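April, evening

Maintenance day on the pair of hand grippers. The log has set 2 down as due at 575 hours and we were a bit past that, so I'd told Dirk no recording until both units had been through the full check. He took it well enough.

Started with the left one. Wiped the mesh padding in the jaws with a damp cloth and let it air. The padding collects a grey fluff that gets right down into the notch, and a soft toothbrush is still the only thing that shifts it. Blew out the vents, short bursts only. Elisa's note from last time says the long vent on the casing clogs before the small one, and I'd agree with her.

Then the marker cubes. I checked the screws under both and the right one took nearly a quarter turn before it bit. That would explain the drift Ingrid has been complaining about — the two tracks sat 17 mm apart at the end of a long take last week, and she had blamed the calibration file. I put a drop of the weak thread lock on it and wrote the date on the tape inside the case lid.

Cables next. Ran each one through my fingers from plug to grip, no nicks. Then the arm's-length test, both grippers held out in front and turned slowly at the wrist while the tracker runs, to see if either cable pulls on its socket. 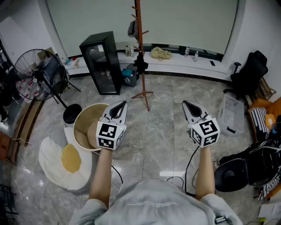 The left passed first time. The right dropped out twice, so I reseated the plug and tied in a bit more slack near the handle, and after that it ran for 58 minutes without a gap. I'd still like a spare cable on the shelf. Asked Rosario to put one on the next Parisi order, and he says they are slow at the moment.

Recalibrated after lunch. The Colus software wanted 1217 frames before it would accept the result, as it always does, and it stopped twice when I moved too fast. Third go was fine. The two units agree to within roughly a millimetre now, so Ingrid can have her file back as it was.

Last thing was the jaw alignment, one gripper looking across at the other.
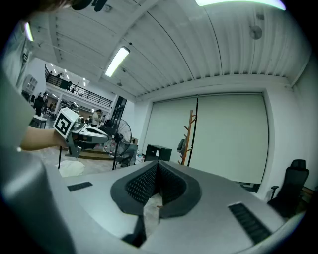

Jaw check after cleaning, with the other unit's cube in view.

Padding sits flat on both sides. I left the opening as it was and didn't touch the stops.

Still to do: new tape on the case, copy the hours into the shared sheet, ask Ermanno if he has the small hex key, as it isn't in the roll. Dirk wants to start at nine tomorrow. Told him half past.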